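Noise Levels and Reading Recall in a Shared Study Room
Course project report, Applied Statistics
Group members: Youssra Abdel Hamid, Anas Bouazza, Doaa Benmoussa
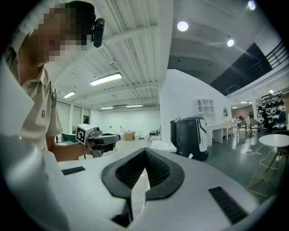 1. Background

Students at Plostham often complain that the shared study room is too loud to read in. The building office has heard this for years but had no data on it. Our group wanted to know if the level of background talk in the room has any effect on how much a person remembers from a short text.

We expected a small effect. Two of us study in the room most afternoons and one of us can't stand it, so we did not agree on how large it would be.

2. Method

We asked for sign-ups in December and got 69 students who finished both sessions. Each person read two texts of 800 words, one in a quiet room and one in the study room during the busy hours after lunch. Half of the group did the quiet session first. The texts were taken from an old reader on the history of canals and had been checked for difficulty by Essam Fahmy, who teaches the reading course.

After each text there was a break, then a written recall sheet with 21 short items. No one was allowed to take notes or to use headphones. Anas scored all the sheets without knowing which room they came from. Doaa scored a second copy of each one, and where the two scores were different they went over the sheet together and settled on one.

Sound was measured with a handheld meter placed on the table nearest the reader. We borrowed it from the physics lab and had to return it every evening, so no night sessions were possible.

3. Results

Recall was lower in the study room than in the quiet room, but the gap was small. Most people lost one or two items. A few did better with noise, and these were mainly students who said they already studied there.

The order of the sessions mattered more than we had planned for. People did better on their second text in both rooms — probably they had learned what kind of items to expect. We corrected for this in the analysis and the difference between rooms was still there, though weaker.

Loudness alone did not explain much. Steady talk from several tables had little effect on the scores. One clear voice close by, such as a phone call, went with the lowest scores we recorded.

4. Problems

The canal texts were dull, and several people wrote this on their sheets. Some may have given up early. We also had no good way to control who came into the study room, and on one afternoon a chess club took half the tables. We kept those sessions in the data and marked them in the appendix.

Our sample was made up of volunteers, mostly first-year students, so it may not fit older students or staff.

5. Suggestions

We would move the phone corner to the hallway and leave the rest of the room as it is. A full silence rule does not seem to be needed. If another group repeats this work, they should use a practice text before the first session and let readers choose between two subjects.

We thank Abdelkrim Fahmy for help with the analysis plan and for reading two drafts of this report. The score sheets are kept in the department office until the end of the term.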